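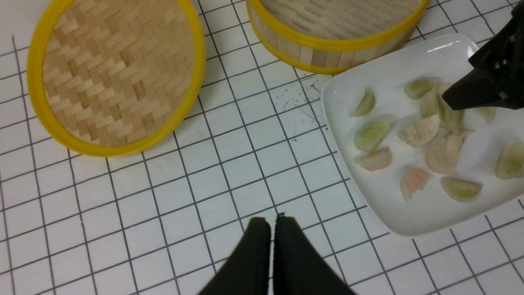

Chapter 4
Hosting the Artist: Residencies and the Institutions That Run Them

Learning objectives

After studying this chapter, students should be able to distinguish the main types of artist residency, describe the duties of a host institution before and during a stay, read a residency agreement with attention to its terms on ownership and public display, and discuss how the results of a residency may be judged.

4.1 What a residency is

An artist residency is an arrangement under which an institution gives an artist time, space and some form of support for a fixed period. The artist may be a painter, a composer, a writer, a choreographer or a person whose work does not fit any of these names. The host may be a museum, a university, a city office, a factory or a private house. Support may include a studio, lodging, a fee, travel costs, technical help or access to a collection. Few hosts offer all of these.

The term is used loosely. Some programs called residencies are short retreats with no public duties. Others are close to employment, with regular hours and a list of tasks. For the purposes of this book, a program counts as a residency when the artist is selected by the host, when the period is agreed in advance, and when the artist retains control over the direction of the work.

4.2 Production residencies and research residencies

A production residency is expected to end in a finished work. The host usually sets a budget for materials and reserves a date for an exhibition or a performance. A research residency carries no such expectation. The artist may read, travel, interview local people or test methods that are later abandoned. Funders have at times been slow to accept the second type, as its results are difficult to present in an annual report.
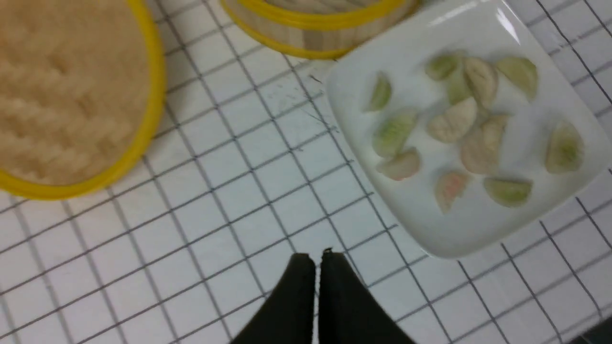

The distinction affects almost every later decision. A host that plans a production residency must know early which tools and rooms will be needed, while a host that plans a research residency must know which people the artist should meet. Difficulties arise when the two parties have different types in mind. Section 4.6 returns to this problem in detail.

4.3 Case study: the Nellmont program

The Nellmont Arts Center opened its residency program with a single studio above its lecture hall. The first director, Gaétan Bouchard, wrote rules that ran to two pages. Residents stayed for 90 days, received a grant of $3000 for materials, and were asked to give one public talk. No finished work was required.

The composer Mekdes Yilma was the second resident. Her proposal concerned work songs, and she spent much of her stay in the archive of the nearby Moschos Library. The center had assumed that she would need the studio every day. In practice she needed a letter of introduction to the library, and this took 20 days to obtain. Bouchard's successor, Roya Heydari, later made such letters part of the standard preparation for each stay.

Revised rules were adopted on July 27, 2021. They require a planning meeting between the resident and a named member of staff, and they state that recordings, drafts and notes remain the property of the artist. The center may show them only with written consent.

4.4 Selection

Most programs select residents through an open call, by nomination or by direct invitation. An open call reaches the widest group but demands a large amount of unpaid work from applicants. At Nellmont, the first open call closed in September and drew 31 complete applications for one place. Nomination reduces this burden, although it favors artists who are already known to the nominators. Direct invitation is the fastest method and the one most in need of clear written reasons.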